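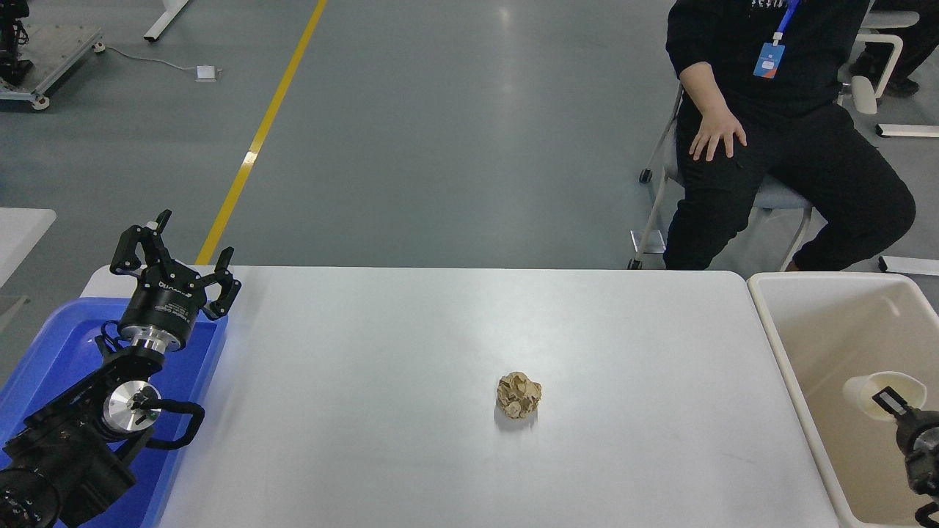
Hi all,

Hauke Seidel wrote:

> I have 59 feet of old dry stone wall along the lane, and the last stretch by the gate has started to belly out. Do I have to take the whole thing down, or can I push it back in somehow? My neighbor says to pour concrete behind it.

Hauke, welcome to the list, and please don't let your neighbor near it with the concrete! I'm sure he means well, but a dry wall needs to drain, and once water gets stuck behind it you'll have a much bigger belly in a few winters.

You can't really push it back, I'm sorry to say, but you don't need to strip the whole length either. Take down the bulge and a yard or so of good wall on each side – stepped back, like stairs, so the new work ties into the old. Lay the stones out on the grass in rows as they come off, copes farthest away, and save every bit of the small hearting. I threw mine out on my first repair up at Rafferty and spent all of January looking for more.

Pascal Sperling rebuilt a very similar stretch at Kavetau and may have better advice on the gate end, which I always find fiddly (mine leans a little to this day). Pascal, are you reading?

Do write again once you've got down to the footings, and tell us what you find there.

Warmly,
Maureen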